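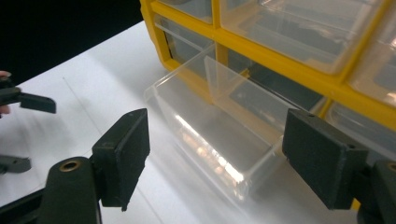

# Pinza manual Gristmont G-40: galería de trabajo

Galería correspondiente a la prueba de la G-40, pinza manual de dos dedos que Gristmont vende por unidades o en pareja. La pareja es la versión evaluada. El distribuidor, Ronville, la entrega en maletín con dos empuñaduras, dos juegos de almohadillas y llave de ajuste. El precio de la pareja no incluye el programa de registro, que se contrata aparte.

La tarea elegida es la de los cajones: extraer un cajón transparente de un organizador de plástico amarillo, dejarlo sobre una mesa blanca y devolverlo a su hueco. Figura en el cuaderno de ejercicios Ševčík, que varios talleres usan para comparar herramientas de demostración. Una repetición completa incluye la extracción y el retorno.

## Cajón fuera del organizador

El cajón está sobre la mesa, entre las dos almohadillas negras y sin contacto con ninguna de ellas. La separación admite una corrección de ángulo antes del cierre.

Las almohadillas son planas y rectangulares, de acabado mate. Cada una lleva un orificio pequeño cerca de la esquina superior. El manual lo asigna al pasador de fijación; el cambio de almohadilla se hace con la llave suministrada y no exige desmontar el dedo.

En la parte baja de los dedos se ven los casquillos de color latón. Gristmont recomienda revisar la holgura cada 200 ciclos. En la unidad probada no se apreció juego lateral al terminar la serie.

La segunda pinza entra por la izquierda, a poca altura sobre la mesa. En esta tarea su función es secundaria: sujetar el organizador si se desplaza al tirar del cajón. Con organizadores cargados se puede prescindir de ella.

El plástico transparente es el material más exigente del ejercicio. Los reflejos recorren el lateral del cajón y llegan a la mesa, y el borde superior se confunde con el fondo blanco según el ángulo. Conviene iluminación difusa.

## Resultados de la serie

- Repeticiones previstas: 200
- Repeticiones válidas: 199
- Repeticiones anuladas: 1, por cierre sobre el borde en lugar de las paredes
- Cambios de almohadilla: 3
- Pausa entre bloques: cada 40 repeticiones

El retorno del cajón resultó más lento que la extracción. La dificultad está en alinear el fondo con el hueco; una vez dentro, basta con empujar con la cara exterior de un dedo.

## Observaciones sobre el producto

El gatillo tiene un recorrido largo y una resistencia constante. En bloques prolongados se nota en el índice. Ronville ofrece un muelle más blando como recambio, no probado aquí.

Las almohadillas recogen polvo y pierden agarre sobre plástico liso. Se limpiaron con paño seco al final de cada bloque. El juego de silicona de Fullberg, compatible según su ficha, agarra mejor pero deja marca en las paredes del cajón.

El maletín no tiene alojamiento para las almohadillas de repuesto, que viajan sueltas junto a la llave.

Unidad devuelta a Ronville en marzo. Las consultas sobre recambios se dirigen al distribuidor, con el número de serie grabado en la empuñadura.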